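# Fladeck hand-held gripper kit: my two months with it

I ordered the Fladeck kit in October after a long evening of reading forum threads and eating cereal for dinner. It's a build-it-yourself hand-held gripper, the kind you carry around and squeeze so that an arm can learn the motion from you later. I've got a small arm on a bench in the garage and I was sick of steering it with a game controller, so here we are!

The box has the shell halves, the trigger, two sliding fingers, a bag of soft pads, a camera mount and 44 screws in a single unlabeled bag. Please sort those before you start. I did not, and I put long ones where short ones go and cracked a boss on the left shell (superglue, it's fine). The manual is decent on the mechanical side and gets very thin once you reach the wiring, where it just tells you to "route the cable neatly" and moves on. Thanks, Fladeck.

My build took two evenings plus a Saturday-ish morning of swearing at the trigger spring. Edith Tello, who shares my workshop space and has far better hands than I do, got the spring seated in one go and has been unbearable about it.

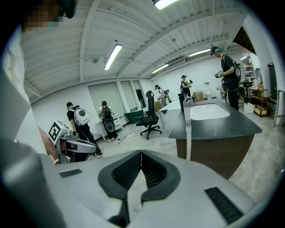 Pads are where I ended up spending most of my time, and they're the part I'd tell you to think hardest about. The stock ones in my kit were smooth and a bit shiny, and anything with a curve slid right out: mugs, tape rolls, the handle of my good screwdriver. I swapped them for the Brurell set, 17 bucks with shipping. What I look for now is texture on the inside face and tips that meet before the rest does, like the black pair up there, touching at the far ends with a pointed gap behind. You can pinch a washer with the very end and still have room for something fatter further back. Mine needed a little filing before they lined up, and I'd do it again.

Squeezing feels good. The trigger has a long pull with a soft stop, and after eight full practice sessions it hasn't gotten sloppy. Weight is another story. It's nose-heavy, and my wrist starts complaining at 26 minutes (I timed it, I was mad). I moved the battery to a belt pouch and that helped a lot, though now I have a cable to catch on drawer handles.

The software side is the Shetty recorder, a separate download. It works, it's ugly, and it forgets my save folder every single time I close it. Calibration wants a printed marker, and mine curled at the corners until I glued it to a scrap of acrylic. Do that from the start.

I also tried Edith's older Elton gripper for comparison. The Elton is lighter and quieter, but the fingers wobble side to side and you can't change the pads without taking the whole front off.

**Good:** trigger feel, easy pad swaps, sturdy rails

**Bad:** screw bag, wiring pages, nose-heavy, stock pads

Four stars from me. If they'd put decent pads in the box I'd go to five. I still have two screws left over, and if you've built one and know where they go, please leave a comment.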